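Storage & Organization > Desk and Bench > Cable Trays
Updated March, by the Perora product desk

Perora Cable Tray, Low Rim

The Perora low-rim tray is an open, stackable tray for coiled cables, adapters and small bench items. It is molded in one piece, with raised rims on all four sides and rounded corners inside and out. The floor is flat and unribbed, so a coil lies level and the tray can be wiped in one pass. It is sold singly, in mint green or red.

Dimensions and material

Length: 400 mm, measured over the rims
Width: 30 cm, measured over the rims
Rim height: 30 mm
Material: polypropylene, colored through
Underside: four molded feet, no adhesive pads
Finish: fine matte inside, smooth on the rims
Colors: mint green, red

Use with coiled cable

The tray is intended for cable that has been coiled and strapped before storage. A coil up to 200 mm across leaves room on the floor for a second, smaller coil or a power adapter. Larger coils can be stored if they rest inside the rims without being forced. A coil left hanging over a rim will tip a lightly loaded tray when it is pulled from a shelf, and it prevents a second tray from seating on top.

Two straps per coil are recommended, placed on different sides of the loops. One strap will hold a short cable. On longer runs the free side opens up in storage and the loops cross, after which the cable has to be laid out and coiled again. Hook-and-loop straps are preferred over wire ties, which mark soft jackets. Straps are not included; the Civeo 12-pack in dark gray fits this tray's usual contents and is listed under Straps and Ties.

Coil in the direction the cable already takes. Leave the connector end on the outside of the coil, facing up, where it can be identified without undoing the straps. Fit dust caps to optical connectors before they go in the tray.

Stacking and shelving

Trays stack directly when the contents sit below the rim. The feet locate inside the rim of the tray beneath and stop it from sliding sideways. For deeper contents, use the Nemus shelf frame, which carries each tray on side runners and leaves clearance above it. The Lacerda drawer insert accepts one tray lengthwise. It does not accept two side by side, whatever the older leaflet says.

Both colors come from the same mold and stack with each other. Customers who sort by type often keep signal cable in one color and power leads in the other. The rims have a flat area on the short side suitable for a label up to 12 mm high. Paper labels lift in time on polypropylene; laminated tape holds better.

Surface and care

Wash by hand or on the top rack of a dishwasher. Do not use acetone or abrasive pads. Residue from old cable jackets, which sometimes sweat plasticizer, comes off with isopropyl alcohol on a cloth. A dark jacket stored for a long period in direct sun may leave a faint mark on the mint green floor. The mark does not affect use.

The tray is not antistatic and should not be used for bare circuit boards. It is suitable for dry food, such as whole fruit on a break-room counter, provided it has not been used for cable first.

The feet are hard plastic and will slide on a smooth tabletop if the tray is pushed. On benches where this is a problem, add stick-on rubber dots to the feet. Dots thicker than 1 mm will prevent stacking.

Ordering

Trays ship flat in a cardboard sleeve. Orders placed on a Sunday are processed the next working day. Returns are accepted unused and in the sleeve. Replacement trays from later production will stack with earlier ones, though the shade of green may vary slightly between batches. If an exact match matters, order the full quantity together and state this in the order notes, so that the trays can be picked from one batch before packing. 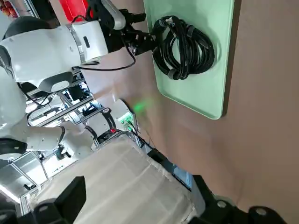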